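Teleoperation notes, part 7: the wrist view

Jul 9, 2020

Most of the past fortnight went on retargeting. The operator wears a glove, the glove reports joint angles, and something has to turn those into commands for a hand whose proportions are not human. Our first version copied the angles straight across. It was fine for open and closed and poor for everything in between, as the fingertips ended up well away from where the operator thought they were.

The current version, which I have been calling Odo in the repository, matches fingertip positions relative to the palm and lets the solver find the joints. Dzintra Rebane wrote the original solver in May and I have mostly been adding limits to it. Each finger now has its own scale factor. A short calibration sets them - the operator holds a flat hand, then a loose curl, then a fist.

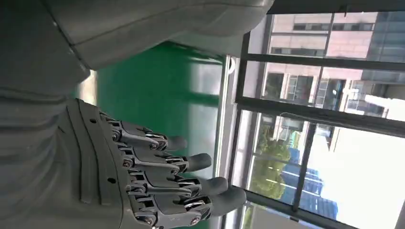 Wrist camera view, fingers slightly bent, window beyond.

The wrist camera is mounted a quarter turn round, so the recorded picture lies on its side. We rotate it for the operator's display and leave it alone in the logs. Glare is the larger nuisance. With the hand towards the glass, auto exposure follows the daylight and the joints go dark, so exposure is now fixed at the start of each session.

Latency from glove to finger is about 45 ms, most of it in the smoothing filter. I tried removing the filter and the demonstrations became jittery enough that the trained policy copied the jitter. It went back in.

The log now holds 2884 demonstrations by hand-held guiding and glove together. Guided ones are smoother, but the demonstrator's own arm keeps getting into the camera view, and the policy has no use for that. I intend to retrain on the glove set alone and compare. The calibration file format will change before then, so old recordings need converting first.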